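实验记录 2025年12月20日
项目:Dalla 遥操作数据,手部重定向方法对比
记录人:Darragh Nic Giolla

接着七月那版往下做。旧方法按指尖位置逐点映射,手掌一翻,拇指就容易跳。Cormac Kavanagh 改了损失函数,加了指间距离项和关节速度惩罚,代号 Clitance。今天的目的是在同一张桌子上把新旧两版各跑一遍,任务还是小纸盒。

设置:控制频率 50 Hz,每版 5 组,单条轨迹上限 600 帧。标定用的还是上次那份参数,没有重做。
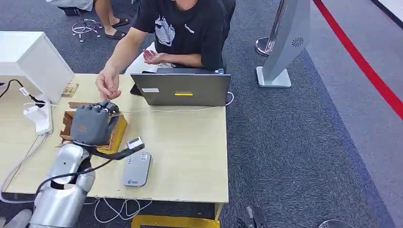 图1 桌面工位,机械手在敞口小纸盒上方,手指呈松握状。

旧版:握拳到张开的过渡段抖动明显,食指和中指间距偏小时最严重。第二组中途停过一次,日志里有标记,统计时剔除。
新版:过渡段平滑了,拇指没有再跳。代价是响应变慢,快速开合时跟不上,操作的人也说手感发黏。怀疑速度惩罚权重给大了,先不动,等数据看完再调。

另外补测了夹爪靠近竖板时的腕部视角,看近距离遮挡对位姿估计的影响。

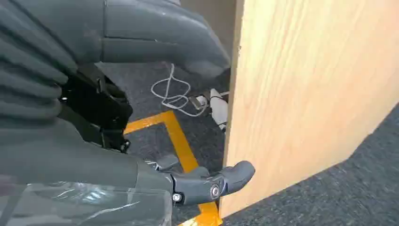

手臂外壳在腕部画面里占得太多,左半边基本没有可用特征,估计器主要靠板的左边缘和地上黄色胶带的转角。胶带转角对比度高,容易被当成固定参考,手指从上面经过时估计值会偏。Cormac 建议给手臂区域加固定掩膜,手指部分按关节角实时渲染掩膜。同意,先做固定的那个。

数据已传到 Gentile 服务器,新旧两版分目录存放。离线训练按 3,000 步跑,配置沿用 Diritz 分支。

待办:
速度惩罚减半,重跑新版
固定掩膜写进预处理
重新标定手部零位
旧版第二组要不要补录,问 Cormac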